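5.2 Contact between the two grippers

The most serious fault in our trials was contact between the two arms during handover. In the Peletlow setup, both arms work above the same table and each one plans its own path. The right gripper has two pointed fingers, and the left arm ends in a block-shaped part (Figure 4). When the two come this close, a small error in either wrist pose is enough to bring them together. In 200 handover trials we recorded seven contacts. In two of them the right arm did not stop until the operator pressed the stop button.

Figure 4. The two arms at the handover position. A thin blue cable runs under the right gripper.
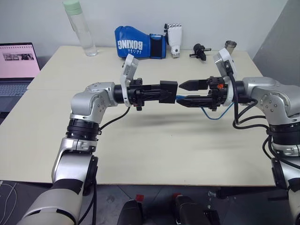

5.3 Cause of the late stop

We first suspected the force limit, but the logs did not support this. The contact was detected in time – the stop message was sent correctly by the Sestix controller. However, the right arm was still reading an older pose of the left arm, and it took this pose as the current one. It therefore treated the contact force as a normal grasp and continued to close the distance.

Didier Carré repeated the two cases at reduced speed and found the same delay. After this we added a time stamp check, and both arms now hold still if the shared pose is too old. We have not yet tested this change with a cable caught between the fingers, and this case remains open.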